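Review: Giten hand guide kit for teaching robot arms

I bought the Giten kit in March for our small repair shop, Otgate. We take apart old office computers, and I wanted to show the arms how to handle memory sticks without writing code. The price was 624 euros.

You hold the small handle, move it, and the arm copies your hand. Setup took me one evening. The manual is short, but the drawings are clear. My colleague Geeta Kushwaha had never moved a robot before, and after 8 tries she was comfortable with it.

The force feedback is the weak side. When a part touches the edge of a slot, you feel it too late in the fingers. For big movements this is no problem, but for memory I had to set the speed to the lowest step.

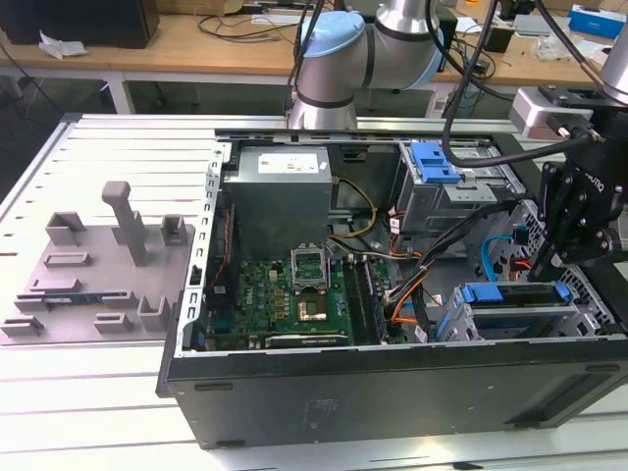 The recording software is better than I expected. You can cut out a bad moment and keep the rest of the demonstration. I only miss an undo button. Support answered my question about this on Thursday, and they were polite, but they gave no date.

I give 4 stars from 5. For delicate work, ask to try it first.

Bartosz Szewczyk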